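Ticket: Label printing stops part way through large batches
Product: Plultano Stock and Labels
Customer site: Helis, Brisenstead
Opened by: Domenica Pfister
Assigned to: Sheila Inskip
Opened: 15 October 2020
Priority: Medium
Status: Closed

Reported fault

Shelf labels for the snack range stop printing part way through a batch. The print queue shows the job as complete. No error appears in Plultano and none on the printer panel. Small batches print in full. The batch that prompted the ticket held 2,000 labels and stopped after label 1,020. Sending the same batch again gave the same result, with the same last label.

Details supplied by the customer

The printer is an Eberhard desk label printer on a fixed network address. Two workstations send jobs to it, one in the stock office and one at goods in. Both show the fault. Label stock was changed to a new roll before the second attempt. The customer restarted the printer and the stock office workstation before calling, without effect.

The batch template is "Snack single, price and code". It has four fields: product name, pack weight, price and barcode. The template was last edited in July by Brigitta Brunner, who added the pack weight field. 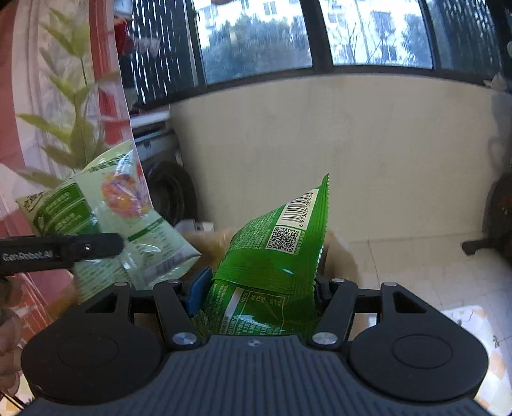 The product name field accepts up to 80 characters. Anything longer should be shortened by the template before it reaches the print queue. Names in the snack range come from the supplier list, which is imported as a text file. The customer confirmed that the import is done by hand and that the last one reported no rejected lines.

First checks (Sheila Inskip)

1. Printed the built-in test page. Result normal, no faint areas, feed straight.

2. Printed a batch of identical labels for one product, using the same template and the same batch size. All labels printed. This rules out a fixed limit on job size, and makes printer memory unlikely as a cause.

3. Printed the snack batch in reverse order. The job stopped again, at a different count. The product that should have come next was the same one as before.

4. Removed that product from the batch and printed again. All remaining labels printed.

The fault follows one product record. Asked the customer to export the record and attach it.

Comment, Domenica Pfister

Export attached. The product looks normal on screen. I opened it next to two others from the same supplier and can see no difference in name, weight or price. The barcode scans at the till.

Comment, Sheila Inskip

Thank you. The export shows a control character in the product name, between the flavour and the word "single". It is not visible on screen. The supplier list has a line break inside the name, and the import has kept part of it. When the template builds the label, the printer reads this character as the end of the job and drops the rest. The queue only knows that the data was sent, so it reports success.

Please do the following:

1. In Plultano, open the product record and choose Edit.

2. Clear the whole name field. Do not delete single letters, as the hidden character may be left behind.

3. Type the name again by hand. Do not paste it from the supplier list.

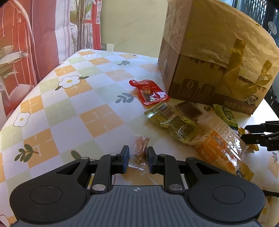
4. Save the record, close it and open it again. Check that the name is on one line in both the list view and the label preview.

5. Print one label for that product followed by one label for any other product, as a single job. Both should print.

6. Print the full batch.

Comment, Domenica Pfister

Steps 1 to 5 done, both labels printed. The full batch printed to the end. I would like to know whether other ranges are affected before we run the rest. The complete product file is 4,000 records and we cannot retype them.

Comment, Sheila Inskip

No need to retype. There is a check under Tools, Data, Find hidden characters. It is switched off by default in your version. I have passed this to Liesbeth Van Beek, who can enable it remotely.

Comment, Liesbeth Van Beek

Check enabled and run on the full product file, read only. Three further records found, all from the same supplier import: two in biscuits and one in dried fruit. I have not changed them. The tool can replace the character with a space if you tick the box beside each record and choose Clean. Take a backup first – the change cannot be undone from within the tool.

I have also switched on "Strip control characters" in the import profile. This applies to new imports only. Existing records are left as they are.

Comment, Brigitta Brunner

Backup taken, three records cleaned. Ran the check again and it came back with no records. Biscuits and dried fruit both printed in full from the goods in workstation. Not yet tried from the stock office.

Comment, Domenica Pfister

Stock office tried, same result, all printed.

Cause

Control character in the product name field, carried over from the supplier list at import.

Resolution

Name retyped on one record, three records cleaned with the data tool, import profile changed.

Follow-up

Change request raised with Consuelo Orozco for the queue to compare labels sent with labels printed. No release agreed. The template edit made in July was checked and played no part in the fault.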